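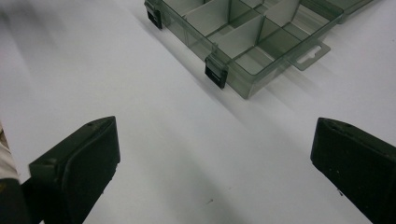
Divided box, seen from above at an angle

Nilbridge Folding Set, Flat Tile
For making square DNA origami tiles in the lab

Price: $856 per set
Availability: in stock, ships cold Monday to Thursday
Sold to: schools, colleges and research labs

The Flat Tile set has the DNA and buffer needed to fold square origami tiles in an ordinary PCR machine. One long single strand, the scaffold, is held in shape by many short strands, the staples. Each staple sticks to two or more separate parts of the scaffold and pulls them together as the mix cools. The shape comes from the staple sequences, so no cutting or joining enzymes are used.

The scaffold in this set is nearly 4,000 bases long. There are 187 staples. They come already mixed in one tube, apart from the edge staples, which are in a tube of their own. Leave the edge staples out and the tiles are more likely to stack side by side. Put them in and most tiles stay single.

What you get

Scaffold strand, one tube
Core staple mix, one tube
Edge staple mix, one tube
Folding buffer with magnesium, 10x
Magnesium chloride solution for adjusting
Printed protocol and sequence list

What you need to have

A thermal cycler with a heated lid
Pipettes and filter tips
Thin-walled PCR tubes
Nuclease-free water
Agarose gel equipment with a way to keep the gel cool
Access to an atomic force microscope, if you want to see single tiles
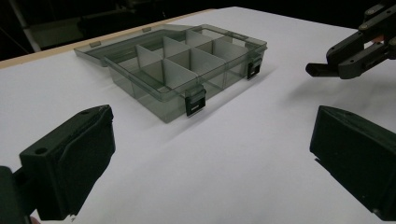 Apinya Luangrath asked us whether the tiles can be kept after the gel has been run, and said her last batch from another supplier had fallen apart in a week. Keep them in the folding buffer at refrigerator temperature and do not dilute them in plain water. Origami needs magnesium to hold together. Most loss in storage comes from someone topping up a tube with water or with a buffer that contains EDTA, which ties up the magnesium. Freezing and thawing more than once also breaks tiles.

Folding

Thaw all tubes on ice and spin them briefly. Mix scaffold, core staples, buffer and water in the order given on the protocol card. Staples go in at a large excess over scaffold. Heat the mix to separate the strands, then cool it slowly. The standard program runs overnight. There is a short program on the back of the card that finishes in an afternoon, with a lower yield.

If your gel shows a smear above the main band, the magnesium is probably too high. If there is no clear band and a lot of material running with the bare scaffold, it is probably too low, or the staples were left out. Try a small series before folding the whole set.
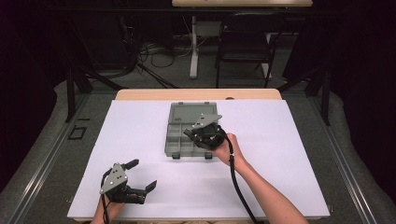

Organizer with the lid closed

Cleaning up

Extra staples do no harm on a gel but they get in the way under the microscope. A spin filter removes most of them. Precipitation with PEG also works and is easier for larger volumes. Protocols for both are on the card. Pongsak Wannasri at our support desk can send a longer version, with notes on mica preparation.

Changing the design

Customers who want a pattern on the tile can order staples with added ends. These replace the matching core staples, so for patterned work you should order the core mix as separate wells. Plates take longer to make up and are quoted one at a time. Send us a spreadsheet with one sequence per row. We check it for length and for repeats, but we do not check whether your design will fold.
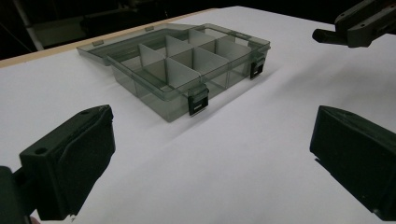 Organizer open, two rows of four compartments

Storage and shelf life

Store the scaffold and staples frozen. The buffer can be kept at room temperature until opened and in the refrigerator after that. Use by the date on the bag. If the pack arrives warm, write to us the same day and keep the tubes.

Changes since May

The edge staples moved to their own tube. The 10x buffer is now filtered before bottling. The sequence list is the same as before, and older sets can be used with the new card.

Related items

Nilbridge Folding Set, Long Rod
Edge staple mix, refill
Folding buffer, refill
Spin filters, pack

Questions about orders go to Thitima Rattanakul in sales. Please have your order number ready.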